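July, early, before the heat

Up at five with the birds and could not get back to sleep, so I made the tea and took it out to the back step and listened to the town not doing anything. Fustham is a different place at that hour. The bread van went by with its window down and the radio on, and after it there was such a long quiet that I heard the Greenwood gate click all the way down the lane. That would be Lorraine going out to look at her beans. She told me once that she likes to see them before they've had a chance to arrange themselves, and I've never been able to look at a bean plant since without thinking it had been caught in its bathrobe.

The apricots are the reason I couldn't sleep. Trinh Quách's tree has gone over all at once, the way it did two summers ago, and last night she came to the door with a crate on her hip and another one waiting in the car, and said that if I didn't take them she would have to start leaving them on strangers' porches. So of course I took them. They're in the cool end of the pantry now and the whole house smells like them, a honey sort of smell with something a little bit like almonds underneath. I lay there in the dark thinking about sugar.

Mid-morning

First batch on. I'm using Mother's recipe, which is on page 138 of the old brown household book, in her handwriting, squeezed in around a printed recipe for boiled tongue that I don't believe she ever made. She was very fond of that book and she wrote in it the way other people write in Bibles -- births, a few deaths, the price of the stove. Next to the apricots it says "less lemon than you think," underlined, and under that in a different pen, "no, more." I would give a great deal to know what happened between those two pens.

I settled on the more. Halved the fruit, cracked a handful of the pits to see if I still had the wrist for it (I do, though I hit my thumb), and left everything sitting in its sugar while I hung around the kitchen being useless. You can't hurry that part. I tried to do some tidying in the meantime and got as far as the clothes, which have been waiting to be gone through for longer than I care to put down on paper. The kids' things especially. They grow straight out the top of everything, and then I come across some little shirt and have to stand there with it for a while.

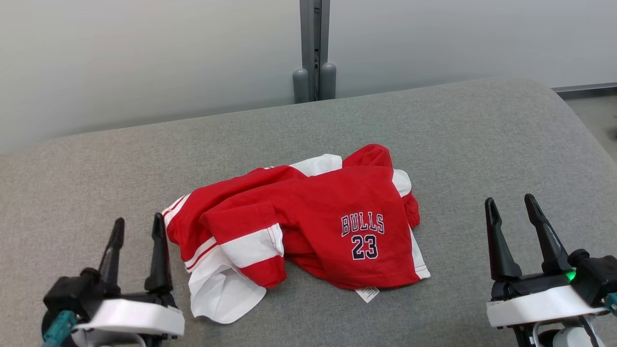

Bulls, number 23. Red and white, and badly in need of folding.

I got distracted almost right away, because the pan started to talk. Jam makes a certain sound when it goes from boiling to really boiling, a lower and thicker sound, and Mother could hear it from the yard. I can hear it from the hall, so I suppose I'm getting there. I ran back and stirred and skimmed and burned the side of my hand on the spoon, and I ate the skimmings off a saucer with a heel of bread, standing up, exactly as I was always told not to.

The first jars set beautifully. The second lot I'm not so sure of. It slid down the cold plate in a lazy kind of way and I told myself it was fine, and I've been told by the jam since then that it wasn't. We'll call it sauce and put it on ice cream.

After lunch

Too hot for the stove, so I let it all go and sat with my feet in the basin and read through last year's diary to see what I'd said about the apricots. I'd said nothing! There was a whole page on the price of paint and a long complaint about the bus to Denotia, and then a single line that read "Jam done, good." I was cross with myself. A year on I don't care what the paint cost, and I'd have loved to know whether I used the wide pan or the deep one, and whether I let it sit overnight, and who came by. So I'm putting it all in this time, even the dull parts. Wide pan. Two hours in the sugar. The Lamano jars with the stiff lids, because I'd given the nice ones away at Christmas and not a single one has come home.

Lorraine came by at three with beans and stayed until nearly five. She turns 70 next month and has decided that she doesn't want a party, she wants to go up to the lake at Lại and eat a fish outdoors, and she'd like some of us to come along and not make speeches. I said I could manage that. She remembers the lake from when there was a wooden bathing platform and a man who rented out towels, and she told me all about her cousin diving in with his glasses on and the whole family feeling around in the mud for them with their toes. I've heard it before and it gets better. This time the glasses were found by an aunt, and I'm almost certain that last time it was a dog.

She tried the first batch on a cracker and closed her eyes and said it wanted a bit more lemon. So there you are, Mother.

When she'd gone I meant to finish the clothes and didn't get very far with those either. I moved a few things from one side to the other and looked at the wall for a while. It's a nice soft gray-green in there with the afternoon light coming around, and I'm glad now that we didn't go with the yellow. 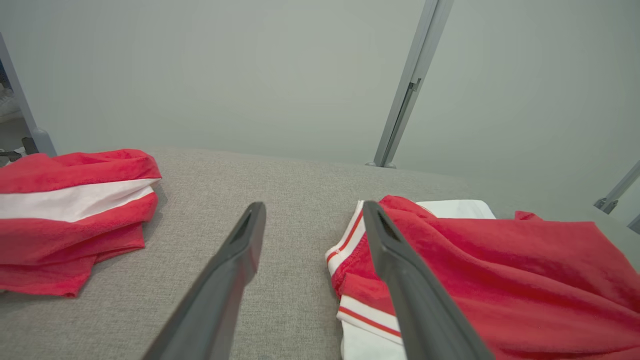
Evening, with the windows open

Did the third batch after supper, when there was finally some air. I let this one sit longer and put in a whole extra lemon and it came out the best of the three, the color of a good sunset, with pieces of fruit still holding together in it. Trinh gets the biggest jar. I walked it over while it was still warm, wrapped in a dish towel, and found her up the ladder in the near dark with a flashlight in her teeth -- picking more. She says the top branches haven't even started. I came home with another bag.

The kitchen floor is sticky from one end to the other and I've decided it can stay that way until tomorrow. Must remember to ask Lorraine if she still has her mother's big ladle, and to buy sugar, and to get wax paper if the shop has any. Thumb still sore.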